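Urden 颜料厂六月开放日参观记录：从色粉到锡管，附小幅画板试用

分类：材料与工艺 / 油画 / 参观

Urden 的厂区在 Plovedgate 镇北侧，原为一处亚麻仓库，现在生产艺术家级油画颜料、底料和小幅木质画板。工厂每年六月开放一次，需提前登记，每批限13人。我登记的是上午九点半的一批，全程由工艺负责人 Menaka Fakir 带队，末段试色由 Severino Escobar 主持。以下按参观顺序记录，重点放在与小幅写生有关的部分，营销内容略去。

一、色粉入库

色粉以纸袋和密封桶两种形式进厂。每批到货后取样，与留存的标准样并排刮涂在黑白卡纸上，比较主色、冲淡色和底色。主色看不出差别的两批钴蓝，加钛白冲淡后偏差往往很明显，因此厂里以冲淡色为准。冲淡比例固定，使用同一批钛白，标准样到期更换时须新旧重叠使用一段时间。

Fakir 解释了他们处理偏差批次的办法：偏暖或偏冷的批次不退货，留作学生级产品或调配色。艺术家级的单一颜料产品不做二次调色，所以不同年份的同名颜料会有轻微差别，管身上印有批号。大面积平涂的作者最好一次买足同一批号。画小幅的人基本不受影响。

土系颜料单独存放。天然赭石的颗粒分布宽，吸油量随批次变化较大，配方中的油量需要每批重新测定。测定用的是传统的调刀法：在玻璃板上逐滴加油，研至成团不散为止。这一步仍由人工完成，同一批由两名操作员各测一次，结果相差过大则重做。

二、调浆与三辊研磨

色粉与油先在行星搅拌机内预混，再进入三辊机。主用油为冷榨亚麻籽油，白色和部分浅蓝使用红花籽油。Fakir 对红花籽油的缺点没有回避：干燥慢，漆膜较软，不适合作底层。厂方因此另有一款亚麻籽油基的钛白，管身标注“打底用”，初始色相略黄。

三辊机的辊距由前到后递减。群青研磨遍数少，颗粒磨得过细会损失色度，颜色发灰；酞菁类遍数多，分散不足时冲淡会出现条纹。每一遍之后用刮板细度计检查。现场演示的是一批氧化铬绿，刮板上的颗粒线可以直接用肉眼判读，读数由操作员手写登记在批次卡上。

冷却水温度也在批次卡上。辊面过热时油的黏度下降，剪切不足，成品会偏稀并在管口析油。有人问析油是否属于质量问题，答复是少量析油正常，尤其是不加稳定剂的产品；析油多的颜料可以挤在吸油纸上静置片刻再用。厂里稳定剂的用量不公开，只说明艺术家级产品中使用了极少量的蜡和硬脂酸盐。

研磨完成的颜料不立即灌装，在带盖的不锈钢桶中静置熟化。熟化期间色粉继续润湿，稠度会上升，灌装前再测一次，必要时补油。茜素类熟化时间最长。

三、灌装

灌装线一班的产量为3168支，换色当天低于此数。换色清洗按由浅到深安排，镉黄、镉橙、镉红在同一天内依次灌装，之后停线彻底清洗。锡管内壁有涂层，尾部折边三道。镉系灌装间与其他区域隔开，参观者只能隔着玻璃看。

管容量方面，厂方今年增加了一种小容量管，面向户外写生和小幅画。我个人认为这比增加新色更有用。小幅写生时，一次外出用掉的颜料很少，大管带在身上只增加重量，管口反复开合还会结皮。目前小容量管只覆盖9个颜色：钛白、柠檬黄、镉黄中、镉红浅、茜素红永固、群青、钴蓝、生赭和象牙黑。没有绿色。画针叶林和近岸水面的人可能会觉得缺一支酞菁绿或氧化铬绿，Fakir 表示这一意见已收到不少，但没有给出时间。

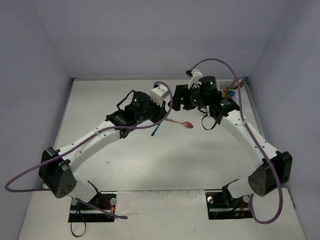
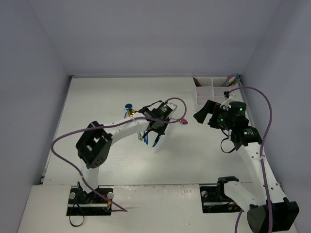
灰色围壁内的工作台与两条机械臂。

四、画板与底料

画板车间的内容对我最有参考价值。Urden 的小幅画板系列名为 Prista，基材为桦木胶合板，边缘倒角，背面封漆。底料有三种：丙烯底、油性底和传统胶粉底。三种都在同一条线上刮涂，区别在遍数和中间打磨。

丙烯底两遍，遍间轻磨，表面有均匀的齿感，吸油中等。油性底需较长的氧化时间，吸油最低，适合湿画法和刮刀。胶粉底以兔皮胶和碳酸钙调制，多遍薄涂，打磨后表面接近象牙，吸油最强，第一层颜料很快失去光泽，出厂时可选择是否加封一层稀释的胶液。

翘曲控制的关键在正反两面的含水率一致。只封正面的薄板在湿度变化后会向正面或背面弯曲，小尺寸时不明显，超过书本大小后就会影响装框。Prista 的做法是先封背面，放置后再涂正面，成品竖放在木架上通风，不叠压。自己在家做板的人可以照此顺序操作，成本没有增加，只是周期变长。

打磨砂纸的号数我问得比较细。胶粉底末道用细砂纸手工磨，方向交叉；丙烯底末道用机器磨，号数偏粗，留有可见的细微划痕。喜欢用薄油勾线的人可在机磨丙烯底上再手磨一遍，线条边缘会干净许多。

除木板外，同系列还有一种涂底纸，纸基为300克棉浆纸，双面上胶后单面涂丙烯底。重量轻，可裁切，适合旅行时装在画夹里。缺点是边角容易受潮起毛，画完后建议裱在硬板上。厂方给每位参观者发了一小张试用。

五、试色

试色在二楼进行，朝北开窗，灯光关闭。Escobar 本人画海岸风景，长期与 Ackah 画廊合作，作品多为巴掌大小。他给出的练习是用钛白、群青、生赭和镉红浅四支颜料，在一块丙烯底小板上画出远山、中景林带和近处水面三个层次，限定使用同一支平头笔。

他的操作顺序：先以群青加生赭调出一个中性灰作基准，分成冷暖两堆；远山在冷灰中加白，林带用冷灰加少量生赭，不加白；水面取天空与林带两色的中间值，横向一笔带过，不回笔。小幅画上每一次回笔都会把齿缝里的颜料翻起，明度随之下降。这一点我在家里多次遇到，一直归咎于颜料太稀，现在看来回笔次数的影响更大。

照片参考的问题也有人提。Escobar 的意见是照片可以用于构图和地形，暗部明度以现场记录为准。他随身带一张灰阶卡，拍照时在小本上记下天空、林带、水面三处的灰阶编号，回到画室后先在板角点上这三个值再开始画。我打算在下一批小幅里照做。

我带回的试件放置两天后情况如下：群青与生赭的混合部分表干，钛白较厚处仍可用指甲压出痕迹；丙烯底上的薄涂部分光泽不均，暗部偏哑。涂底纸上的同色薄涂哑得更明显，说明纸基部分的吸收大于木板。两者都可在干透后用稀释上光油找回光泽，具体效果待后续记录。

六、实用信息

厂区内不可使用闪光灯，灌装间禁止拍摄。需穿包脚鞋。厂内商店有次品画板出售，次品多为边缘磕碰或底料有针孔，涂色前用底料补一下即可使用。商店仅收卡。从 Plovedgate 车站步行可到，沿途有一段路没有人行道，带画架的人建议坐车。

小容量管在商店有单支和盒装两种，盒装附一块金属调色板，尺寸与常见的小型写生箱不匹配，买单支更合适。

标签：油画颜料，小幅画，画板底料，Prista，Plovedgate，工厂开放日

读者评论（4）

松节油过敏：胶粉底那段请问加封胶液的版本吸油还强吗？我用过别家的，封完跟油性底差不多滑。

作者回复：现场摸过两种样板，加封后仍比丙烯底吸油，但试色时没有用到，画上去如何我没有数据。

北岸写生：小管没有绿色确实麻烦。我现在用象牙黑加柠檬黄顶着，画云杉够用，画苔藓不行。

阿檀：三处灰阶编号的办法试了一周，暗部总算没有再画死。天空那一处变化太快，我改成记两次，开始一次，收笔一次。

本站使用 Cookie 以保存您的浏览设置。继续浏览即表示同意。订阅邮件通讯可在新文章发布时收到通知，随时可以退订。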